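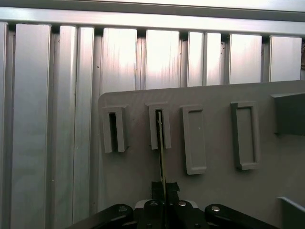 Bresora Obituary and Burial Records Project
Progress Report to the Tirner Fund
2018-02-13

Grant period to date

This report covers work carried out since the grant began in September. Its purpose is to inform the Fund of the state of the transcription, the condition of the source material, and one change we request to the schedule. A statement of spending has been sent separately.

Transcription of death notices

The grant provides for the transcription of 500 death notices from the bound volumes of the former Pascual weekly newspaper, together with an index of the deceased and of surviving and predeceased relatives named in each notice. As of this report, 458 notices have been transcribed and checked against the printed page. Each was read by a second person before being entered in the index.

The remaining notices fall mostly in the two oldest volumes, where the paper is brittle and the type is faint near the binding. Work on these is slower. Staff have been asked to mark any doubtful reading in square brackets and to leave a name incomplete if it cannot be read with confidence.

Matching to burial records

Notices are being matched to the interment register of Meltar Cemetery. In 29 cases the name or date of death given in the newspaper does not agree with the register. Most of these are differences in spelling, particularly of surnames that families changed or shortened after settling in the area. Married women present a further difficulty, as the newspaper often gave only the husband's name. Both forms are kept in the index, with a cross-reference, and neither source has been corrected to fit the other.

Two notices refer to burials for which no register entry has been found. The cemetery office has agreed to search its lot cards for these, and we will report the result.

Inquiries from families

The office has begun to receive requests from relatives for copies of notices. These are answered by mail at no charge. Several families have offered funeral cards and church programs in return — material that falls outside the present grant. We have accepted copies for safekeeping but have not indexed them.

Notices that state a cause of death, or that name a child, are transcribed in full but held back from the public index until a written policy is in place. A draft will reach the Fund with the next report.

Change requested

We ask that the completion date for the index be moved back by one month. The transcription itself will be finished within the original term. The added time would be used for the unresolved register matches and for a final check of place names, several of which refer to parishes and townships that have since been merged. No additional funds are requested.

Next steps

Complete the remaining notices from the oldest volumes.
Receive the lot card search from Meltar Cemetery.
Submit the draft policy on restricted notices.
Deliver a printed copy of the index to the Pascual reading room.

Submitted on behalf of the Bresora project office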